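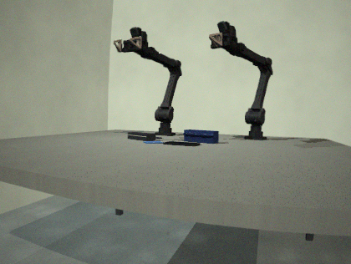
Trinness founder Naa Agyeman says she has given up her smartphone for a basic handset, and wants her customers to know it.

Agyeman, whose company makes money from a phone app, told staff in a memo on April 13, 2018 that she had been using the Kowalchuk, a keypad model sold by Broltlow for £113, for the past 2 months. She said she was sleeping better and reading more. The memo was on the company's public blog within the hour.

How far the change goes is less clear. The Kowalchuk cannot run the Trinness app, so someone else is presumably checking it for her. Asked whether she still carries a tablet, a spokesman said she used "a range of devices for work" and would not say which.

There is also the matter of Skumenis, the home screen timer Trinness bought in December. It limits how often a user can open chosen apps, and a paid version is due out in four weeks. The memo mentions it twice.

Broltlow said it had no deal with Agyeman and had not given her the phone. It did confirm that a new Kowalchuk with a better camera and email is on the way, priced at £228 — a good deal closer to the sort of phone she says she has left behind. Trinness would not say if she plans to upgrade.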